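Storage of Small Consumables: Notes for the Speaker
Pinham Centre, staff briefing, February 21, 2023

Welcome colleagues and thank Subira Nyanda for the use of the room. State that the briefing concerns tubes, trays and lids, and that the revised cupboard plan takes effect at both Pinham and Rondthorpe.

Remind staff that the January stock check recorded 935 small containers across the two sites. Of these, 600 were kept upright in trays and could be found from the shelf list. The remainder were in drawers, and several had been entered twice.

Move to tubes with caps. The cap should be pressed fully home before the tube is returned to its tray, and the printed band should face the front of the shelf. Pause here for the slide. 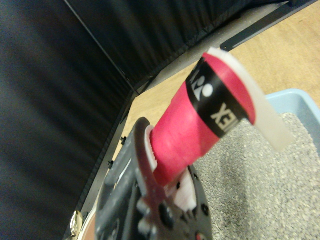

Neema Athumani wrote to the office that bands are of little help once a tube has been refilled, and that she would prefer a plain label on the cap, where it can be read from above. The office accepts the point for refilled tubes. Original contents may stay as they are.

Explain the trays. Each shelf takes one colour only. A tray that is full is not to be stacked upon another.

Close with the order for replacement caps, placed with Obura. Delivery goes to Rondthorpe first. Questions on quantities should be sent to Hamisi Kariuki in writing.

Recent items
Cupboard plan, Rondthorpe
Shelf list: how to make an entry
Returning empty containers
Notes from the January stock check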